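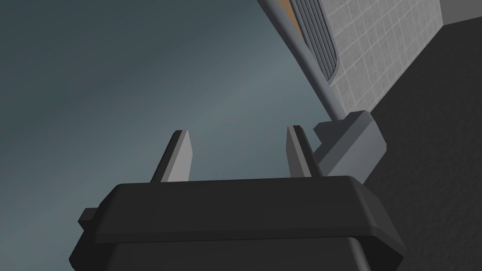
Rizwan Sandhu asks why the crests he earned in Olvera never reached his vault after the server merge, and whether he has to file a ticket for each one. One ticket covers all of them. Follow the steps below before sending it.

Restoring missing crests in Cadalier

1. Log out on every device. An open session blocks the vault refresh.
2. Log in through the launcher and select the server you played on before the merge (Olvera or Doltano).
3. Open Vault – Crests – History. Set the filter to "All sources".
4. Look for entries marked Held. These were earned but not delivered.
5. Select up to 8 entries and press Claim. Repeat until the list is clear.
6. Return to the main vault and press Refresh.

Note: Crests bought with coins are listed under Purchases and do not show up in History.

Note: The vault holds 2000 items. If it is full, claimed crests go to the overflow tab and stay there for 29 days.

Caution: Do not rename your character while entries are marked Held. The claim is tied to the old name and will fail with error 2.

If a crest is still missing

7. Open Support – Lost Items and enter your character name exactly as shown on the profile page.
8. List the missing crests, one per line, with the event that awarded each.
9. Attach the history export (.txt only) and submit.

Tickets for events held before October are handled first. Coins spent on a duplicate crest are refunded only if the duplicate is unused.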